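I own too many kitchen things, and for a long time I believed this was the same as being well prepared. When I moved to Vesau in August, six years of cooking in one flat had to go into boxes, and I found that I could not say what half of it was for. I packed it anyway. It is easier to pack a thing than to decide about it.

I want to argue in this essay for a table with few things on it. I do not mean an empty kitchen, and I do not mean the kind of kitchen one sees in magazines, where even the bread is hidden in a drawer. I mean that the tools for one job should lie out together, in plain view, on a surface that is not also full of other matters.

Many people will disagree. My own family cooked in the opposite way. Everything stood on the worktop all year, the jars, the graters, the radio, the post from the bank, and in the small clearing which remained my mother made dinner for six. The food was good. So I cannot say that a full table makes bad cooking. I say only that it makes tired cooks, and that she was tired.

## A bowl, a box, a container

Consider how little is needed before a table starts to look like the beginning of something.

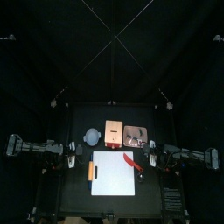 *A light blue bowl on the left of the row, the copper-coloured box in the middle.*

I like the handles on this bowl. They are only two small tabs, one on each side, and on a shallow bowl I think they are worth more than a deep, handsome rim. A shallow bowl is always a little unsafe to carry. If it is full of beaten egg, you want somewhere to put your thumbs. I have had bowls without handles that were more beautiful, and I remember mostly cleaning the floor under them.

The dark table does its part too. For years I had a patterned cloth from Hulosier, a wedding present, with ferns and small brown birds, and I lost things on it every day. A teaspoon could lie in the ferns for an hour. On a plain dark surface a pale bowl is simply there. You put out your hand and you have it. I know that dark tables show flour and every dry drop of water, and people who wipe them daily have complained to me about this. I answer that flour should be visible. It is a reminder to wipe.

The clear container is the thing I would defend most strongly. I used to keep food in old ice cream tubs, and each tub was a small riddle. I once defrosted what I believed to be soup and it was stewed plums. After this I bought clear ones, 400 millilitres each, and I have stopped writing labels, which always came off in the freezer anyway.

## Against the drawer

The usual advice is to put away what you do not use. I agree with it as far as it goes. But the advice is mostly followed by buying a bigger drawer, and a bigger drawer is where tools go to be forgotten. In my old kitchen the deep one under the oven held three potato peelers. I was using a knife.

There is a shop in Vesau called Ruotsalainen which sells drawer dividers in bamboo, in grey felt and in a kind of cork. I bought the felt. For two weeks I was very proud, and then the drawer was as before, only with felt in it. Dividing a drawer does not reduce what is inside. It gives each unnecessary thing a room of its own.

What helped me was slower. I took a cardboard box and put into it every tool I had, and I took out one only when I needed it for cooking. After a month the things still in the box went to the second-hand hall at Gritevell, except for the fish kettle, which I could not part with. I do not cook fish in it. I do not cook anything in it. It is under the bed.

I mention the kettle so that the reader does not think I am strict.

## What a spatula asks for

A tool needs a place to lie while you are working, and this is a different question from where it sleeps at night. Recipes never speak about it. They tell you to fold in the egg whites and they leave you standing with a dripping spatula and a full worktop.

My habit is to rest it across the corner of the cutting board, with the blade on the board and the handle reaching down on to the table, close to my hand.
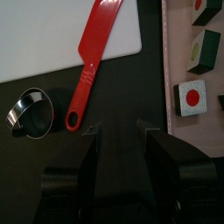 ## The price of a plain thingA red spatula like this one, in glossy plastic, is not an heirloom. It has a hole at the end of the handle for hanging, and a few raised ridges for the grip, and I do not ask for much more. When I was younger I wanted wooden spoons with a history. Now I want something that I can find on a dark table in the early morning, and red is very good for this.

The metal ring is a harder case. I am not sure if I should call it a cookie cutter or a mould, and I have the same trouble with several round metal things at home. By my own rule such an object is suspicious, as it seems to do one job and takes the space of a cup. But I make a flat oat biscuit in the winter, and a glass never cuts the edge cleanly, so a ring has stayed with me. It came out of the cardboard box on the sixth day.

I suppose my rule is then only this: the thing must be asked for. It may be cheap, or red, or have one use in the year, but at some moment a person must stand at the table and want it — and the table should have enough room for it to be put down.

My mother has read this and she says that the radio stays.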